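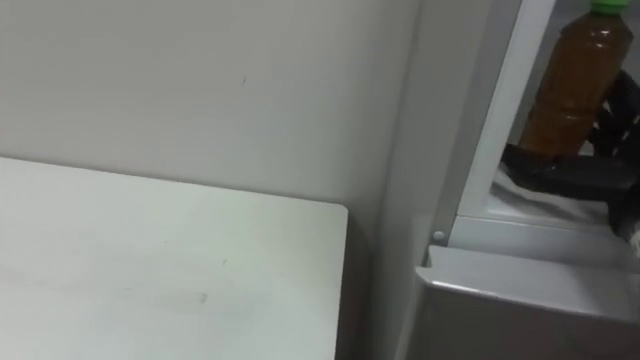

Reading time: 2 minutes

Print this message | E-mail this message

List: meltside-equipment
Subject: Re: Second station, what goes on the order
Date: 2025-07-18

Replying to the list, as two other sites asked the same thing off list.

> We have money for a second household station next to the one
> at Voscombe. The draft order has one arm, one gripper, a table
> and a fridge. Is that enough to start in September, or are we
> going to be back asking for more in a month? Also, does the
> fridge have to be the same model? The one in the catalog is
> more than we wanted to pay.

It is enough to start. It is not enough to keep going. Our first order at Voscombe looked the same, and we went back to purchasing 4 times before the end of the first quarter.

What we left off was mostly small. Spare finger pads, a second set of cables, a power strip long enough to reach the wall, drinks bottles. Put 300 on a separate line and call it consumables. If it is written into the arm line, purchasing will ask for a quote for each piece and you will wait.

On the gripper: order 2. Bottle work goes in and out of a compartment with a rail or lip at the front, and the fingers are down near the base of the bottle when they pass it. We had one gripper away for repair for 26 days and the arm sat there the whole time. Patrício quoted us a lower price for a pair, so ask for that. Skultenero would only quote singles.

On the fridge: no, it does not have to be the same model. Buy a plain two-door one with the small compartment on top. Check three things before you pay. The upper door has to open far enough to stay out of the arm's way. The shelf has to be flat right up to the front. The whole unit has to fit beside your table with a gap you can get a hand into, or you will be moving the table each time something drops down there.

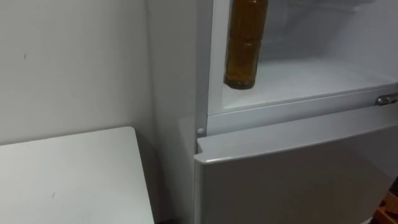

BOTTLES AND OTHER STOCK

Buy bottles in more than one color and more than one shape. Clear ones gave us trouble against a white lining, brown ones much less. Keep the full ones and the empty ones on separate lines of the stock sheet.

Delivery from Skultenero is running over 4 weeks at the moment, so an order placed in August is cutting it close for September. The table and fridge can come from anywhere local.

I can send our Voscombe sheet with the prices taken out. Write to me off list if you want it.

Print | E-mail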